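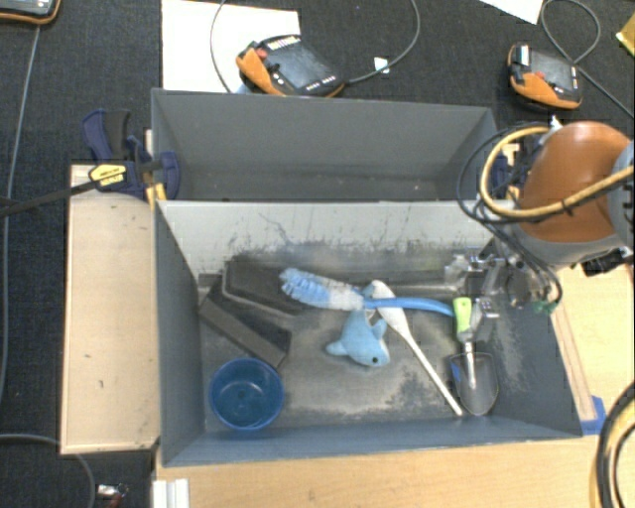

Surely a scratch is just damage, came the reply in the seminar, and if you can't say what made it then you've learned nothing from it.

I love this objection and I'm going to spend most of Lecture 6 on it. Please read these notes before the session and bring a pencil.

Lecture 6: Reading wear

Last time we looked at how things are made. Making leaves marks (mould lines, saw cuts, the little ridge where two halves meet), and most of you got good at spotting them very quickly. Wear is harder and, to my mind, much more fun. A thing is made once and then it goes on being used, sometimes for longer than anyone planned, and all of that use piles up on the surface, one mark over another.

Start with the objection. It is quite true that a single scratch tells you very little. Show me one line across the side of a storage bin and I can say that something harder than the surface went over it, and perhaps which way. That's all. But lines come in crowds! Once there are plenty of them you can ask where they gather, which way most of them run, how deep they go, and which parts have been left alone. A pattern can be argued about. One mark on its own mostly can't.

Some words we'll use

Scratch: a narrow line where material has been pushed aside or taken away.
Scuff: a wider, shallower patch, often dull, made by rubbing.
Smudge: something added to the surface. It may wipe off. Try a damp cotton bud in a corner before you write it down as wear.
Crack: a break in the material itself. Cracks often branch, and scratches seldom do, although two scratches that cross can fool you. Follow the line with a hand lens and see whether it has depth.
Polish: wear that makes a surface smoother. Door handles, stair rails, the toes of bronze statues.
Bloom: a pale film that comes out of, or settles on, some plastics and rubbers. Very easily mistaken for dust.

Keep the words apart in your notes. Half of the muddles in last year's write-ups came from people using "mark" for everything, which left them with nothing to compare.

Where to look

Edges and corners first, then floors, then walls. A container is usually worn most where things land and where hands go, and those can be quite different places. Think of a kitchen drawer. The front lip is smooth from fingers, the bottom is scored by forks, and the back may be nearly as good as new, as hardly anyone reaches that far in. Now think of a bread bin, a toolbox, a school desk with a lid. You can predict the wear before you open any of them, and I'd like you to get into the habit of doing so. Write the guess down first. It's so much more exciting when you're wrong.

The Kinwood drawers

We'll have the Kinwood set out on the tables. These came from a draper's shop and were used for buttons, ribbon and thread. The collection has 113 drawers altogether, and we'll be allowed up to 30 in the room. The labels have been covered. Look at the floor of each drawer and decide whether it held something hard and loose or something soft. Button drawers have a fine all-over pitting, like the skin of an orange. Ribbon drawers are smooth, with a darker band at the front where hands pulled them open. There are a couple that puzzle me and I won't say which, but I'd be delighted if somebody could settle them.

Handle them with clean dry hands. No gloves, please: you will feel things you can't see.

What wear can't tell you

Time, mostly. A surface may be ruined in one careless afternoon or stay fresh through decades of gentle use. Beware of writing "very old" when you mean "very worn". The survey of market crates at Storkari fell into this trap: the roughest crates were put down as the earliest, and then the account books turned up and showed they were among the last bought. They had simply been used for stone.

Wear can't tell you about owners either. It tells you about actions: dragging, dropping, stacking, wiping. Whose actions they were has to come from somewhere else, from papers or from people's memories, and we get to those after the break.

For next time

Choose a container at home that you use every day. Make 2 drawings of it, the first from memory and the second with the thing in front of you, and put the wear on both. Shade the polish, line the scratches, leave the untouched parts blank. Then write a page on the places where the drawings disagree.

Reading is the Lernico chapter on cart floors (skip the tables, they're heavy going) and the short piece on Siddiqui trunk linings, which is a joy from start to finish. Both are in the course folder.

Notes last revised 13 April 2020

We use cookies to remember your settings on this site. Accept | Manage cookies

Contact the course office | © Material Lives course pages | Back to top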